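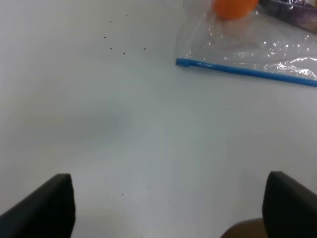 Wednesday, July 5, 2023. Teleop on the zip bag task, Caltitz arm, Kohei Iwasaki driving, me on the log. Goal for the week is 486 demos; we started the day at 324 and added 19. Most of the morning went to the approach. Kohei likes to come in with the jaws spread wide and the bag off to the upper right of the wrist view, then swing over and line up on the blue zipper strip. The strip is the only part of the bag that reads well from the wrist. The clear film throws bright highlights and the folds change every time it gets touched.

Threw out 3 episodes. Two were latency (the leader arm stuttered, he overcorrected), one was me calling stop too early.

Crumbs on the table again, mostly left of the bag. Elspeth Crichton wants the surface wiped between sets, not between episodes, so the specks don't end up in one spot for a whole batch. Fine by me. Wipe is now on the checklist after reset.

Tried hand guiding after lunch with gravity comp on. Faster to teach, but the pinch on the zipper came out sloppy and my arm kept drifting into the side camera view. Staying with remote for this task. Might go back to hand guiding for the Nepia trays, where the grasp is easier.

To do:
Lower the leader gain one step and redo the slow approaches
Ask Elspeth if the April episodes can be relabeled or have to be dropped
New pads, the spare set is still over with Damel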